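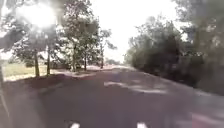
Photo: Sanna Road Walkers archive

Sanna Road Walkers
Minutes of the spring general meeting, 2023-05-27
Held in the upstairs room at the Driltitz library

The meeting opened at ten with a full room and a very good rhubarb cake. The February minutes were read and approved with one correction: the Cerkunum loop starts at the mill lot, not the church lot. Anyone who still has the old printed sheet should please fix it by hand.

1. Summer walking calendar

The draft calendar got a warm welcome. There will be a walk every other Saturday through the end of September, plus four evening walks for people who work weekends. The evening walks were a trial last year and so many members asked for them again that they are now a regular part of the season, hooray!

Two changes were made to the draft. The Vudell ridge walk moves to early fall, when the climb is cooler, and the Cerkunum loop takes its place. The long walk to Sanna and back keeps its spot at midsummer. Several members wanted it made longer still, and after a lively back and forth it was agreed to offer an optional extra leg down to the ford for anyone with legs left over. Starting time for that day stays at seven sharp.

2. Tree and bird notebook

This was the happiest item of the morning. The shared notebook now holds 680 entries, and the spring pages are wonderful: first swallows, two owl sightings on the Vudell side, and a whole page on one nest box that was read aloud from start to finish by popular demand. Members are asked to write the place as well as the date. "Near the big tree" was mentioned (with love) as an entry that could be improved.

The nature club in Vudell has asked for a copy. Agreed without a vote. A member will scan the pages before the June walk, and the notebook will be back in its tin by then.

3. Money

The balance stands at $3,341. Spending since February was small: printing, the room, new laces and bandages for the first aid bag, and the bench varnish. Dues stay the same for next year.

A member proposed putting up to $200 toward a second set of loaner rain jackets in children's sizes. We had five families along on the last walk and every small jacket was in use, so this passed quickly and with applause. Secondhand jackets in good shape are also welcome. Leave them in the blue crate by the library door.

4. Benches and signs

The bench at the Cerkunum overlook has been sanded and varnished and looks terrific. The one by the ford needs a new back slat. Two members have offered to do it together and will bring their own tools.

On signs, the county has answered our letter. They will replace the missing marker at the Driltitz fork but want us to suggest the wording. After ten minutes of ideas, some of them far too long for a sign, the meeting chose "Sanna by the old road" with an arrow. Wording to be sent in this week.

5. Walking on paved stretches

A reminder was asked for, and given. Where the route follows a road, please walk in single file facing traffic, wear something bright, and close up at bends. Low sun was brought up too: on early and late walks drivers may be looking straight into it, so the leader will stop the group on the verge when needed. Dogs on short leads for these parts.

6. Anniversary book

The book is coming along beautifully. There are now 222 photographs in the box, from all over the years, and the stories keep arriving. The group working on it would still love more from the early days, especially the first winter walks and the flooded picnic. Typed or handwritten are both fine. Please pencil your name lightly on the back of any print you want returned.

There was some discussion of whether to include recipes. The room was strongly in favor. The cake from this morning goes in.

7. Other business

The library asks that muddy boots be left on the mat downstairs.

One green thermos and a single gray glove are still unclaimed from the last outing.

A request for a shorter, stroller-friendly walk was very well received. Suggestions so far are the Driltitz canal path and the lower part of the Vudell meadow. Both will be tried out in June and reported on next time.

The meeting closed at 11:40, and most of those present went straight out for a turn around the canal.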